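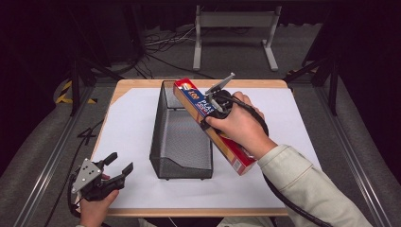
Granedham College names first director of undergraduate research

May 22, 2019

Print | E-mail

Nnamdi Effiong has been named director of undergraduate research at Granedham College. He starts in September and will report to the dean of the faculty.

The position is new. Until now, students looking for a place in a lab or on a faculty project have mostly asked professors on their own, and each department has kept its own deadlines and forms. Effiong will run a single office in Kerura Hall that handles applications, summer stipends and travel money for students presenting at conferences.

Last year 891 students took part in research for credit or pay. Most were juniors and seniors in the sciences. The college wants more first-year students to apply, and more from history, music and the languages.

"A lot of students think you have to be invited," Effiong said. "I heard that every week in my last job. You can send an e-mail and ask, and most faculty will write back."

Effiong has worked at the college for four years as an academic adviser, most recently with transfer students. Before that he taught high school chemistry.

The office will also take over the Ogundipe Summer Awards, which pay students to stay on campus and work full time with a faculty member. This summer's awards went to 83 students. Applications for next summer will move to the new office's website, and the separate paper form used by the biology department will be dropped.

Two part-time student assistants will be hired before classes begin. The jobs will be posted with the student employment office.

The annual poster session stays in the Gonico Center and will still be run by the library. Students with questions about current projects should keep contacting their department until the new office opens.

Print | E-mail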